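**Ticket 817: Hum and low gain on the Trenden two-stage preamp**
Opened: 01/06/2021
Status: solved, left open for comments

Okay, I finally got the Trenden kit on the scope, and this is such a fun little fault! Symptom as reported: loud hum at the output, and the signal comes through weak and flattened on the bottom half. It happens with the input shorted too, so the hum isn't coming in from the source.

First checks:

- Supply rail: correct voltage, but with a big ripple riding on it
- Q1 collector: sitting where the schematic says it should
- Q2 collector: way too low, nearly down at the emitter

So Q2 is close to saturation, and that explains the flattened half of the waveform. I swapped Q2 for a new one from the Gasix bag. No change at all. Put the old one back (it tests fine, lovely gain).
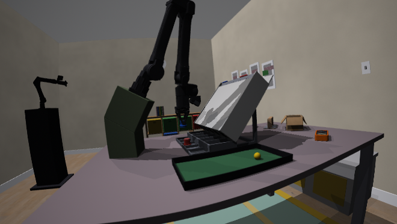
Flitstead Electronics Club / Bench & Repair Group

Next I went after the bias divider. With power off I lifted one leg of each resistor and measured. The upper one was fine. The lower one should be 10k and read 100k! Brown-black-orange and brown-black-yellow look really alike under a warm lamp, so check yours in daylight if you built from the November batch of kits. Fitted a proper 10k and Q2 popped right up to mid-rail. Beautiful clean sine, both halves, and the gain is back.

The hum was still there, a bit quieter. Two faults, then.

For the hum I clipped a known good 470 µF cap across the supply filter cap (power off, discharged, mind the polarity) and switched on again. Hum gone! The original cap had a cracked joint on its negative leg that you could only see by flexing the board a little. Reflowed it, took the clip-on cap away, still quiet.

Changes made:

1. Lower bias resistor on Q2 replaced, 100k out, 10k in
2. Negative leg of the filter cap resoldered

Left running for 2 hours on the Costache supply with a 1 kHz tone. The Q2 collector voltage hasn't drifted enough to care about.

Still to do: the emitter bypass cap on Q1 is the small value from the old parts list. It works, but the bass rolls off early. I'd love to try a bigger one and plot both curves. If anybody has already done that on theirs, please add your numbers to this ticket.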